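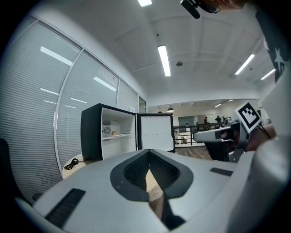
Bello Tamuno wrote to us in April to say that bread in the fridge goes like a bath sponge by the second morning, that bread in the cupboard goes green, and would somebody please tell him where a man living alone is meant to put it. We printed his letter, a good many of you wrote in with advice (most of it contradicting the rest), and in the end it seemed kindest to take the question to a baker.

Serpil Başaran has run Saraç, at the bottom end of Inamthorpe near the old bus garage, for 20 years. She starts at two in the morning and opens the door at six, and by the time I got there in the middle of the afternoon she had her shoes off under the table and was drinking tea out of a measuring jug, all the cups being in the wash. She had read Mr Tamuno's letter. She'd read it out to the girls in the shop, in fact, and they'd had quite an argument about it.

"He's right about the fridge," she said. "I feel for him. People think cold keeps things fresh, and so it does with milk and fish and what have you, but bread is a funny creature. The cold makes it go hard quicker. It won't go mouldy so fast, I'll give it that, so you get a loaf that lasts longer and that you don't want to eat."

I asked whether there was anything at all that she would put in there, and she thought about it for longer than I expected. Anything with cream in it, obviously. A filled roll for somebody's lunch. And in a really sticky August, if the choice was between the fridge and a bag of fluff, well, the fridge, and then toast every slice of it. "My own mother did it all her life. I used to go round and take the bread out and put it on the side, and the next time I came she'd have put it back. We never once spoke about it."

What she'd like Mr Tamuno to do is buy less, which is an odd thing to hear from a woman with a shop to pay for. A small round loaf, or a couple of rolls, two or three times a week. She sells half loaves and always has, and says customers can be shy of asking, as if it were an admission of something. "An older gentleman will stand there and look at the big ones and I can see him doing the sum. So I say, shall I cut that for you, my love? And he goes out quite happy with his half. The other half is always gone by ten. There's always another one wanting it."

If it must be a big loaf, then slice it the day it's bought and freeze it, in a proper bag with the air squeezed out, and take slices out as they're needed. They go straight into the toaster from frozen. For a sandwich she leaves them on a plate for a little while with a cloth over. Rolls she freezes whole, on the day, and gives a few minutes in a hot oven with a splash of water flicked over them first. "With your fingers, like you're blessing it. Don't drown the thing."

And for the bread you mean to eat today and tomorrow? A paper bag, or a linen one, or a crock with a lid that doesn't fit too well. She keeps hers cut side down on the board with nothing over it at all, which made me wince a bit, and she saw me wince. "Try it! The crust looks after it. You lose the first slice, maybe, and you have that with soup."

We got on to soup, then, and stayed on it for some time. Her grandmother's village, which the family always called Memetti after the man who owned the mill (she isn't certain that's what it says on the map), had one oven between all the houses, and it was lit once a week. So everybody was eating old bread for most of the week and thought nothing of it, and the cooking was built round that. Bread under yoghurt. Bread under beans, with the liquid poured over. Bread fried with an egg and whatever green thing was coming up by the wall. Serpil says she was quite grown up before she understood that some people considered this to be leftovers.

"It was dinner. My grandmother would have been very upset if you'd given her fresh bread for it. It goes to paste."

She has been teaching some of this at the hall in Jundville over the winter, in the evenings, to anyone who cares to come. I had imagined a lot of people my age, and there were plenty of those, but she tells me there were students as well, and a young father who turned up with a carrier bag of crusts that his twins had refused, wanting to know what could be done. Breadcrumbs, was the answer. Dry them in the bottom of the oven when it's cooling down from something else, crush them with a rolling pin, and keep them in a jar. She puts them on pasta with garlic and on top of cauliflower, and there was also a pudding with plums, for which I have the recipe written on the back of my parking ticket and which I will try to make sense of for a later issue.

The shop bakes roughly 90 loaves on an ordinary morning and more before a holiday. What hasn't gone by closing is put in a crate by the door at half price, and what's left in the crate goes home with whoever is sweeping up. She used to fret about running out. These days she'd sooner see bare shelves at three o'clock and have a few people grumble at her, and they do grumble, and then they come in earlier.

Before I left I asked if she had a message for Mr Tamuno, and she went through to the front in her socks and came back with a small loaf in a paper bag, which I was told to deliver that same evening and on no account to leave in a warm car. I took it round. He'd like it known that he has cleared a spot on the worktop beside the kettle, and he wants to ask her whether the kettle is too steamy a neighbour. I've passed that on and she says yes, much too steamy, try the other side by the window.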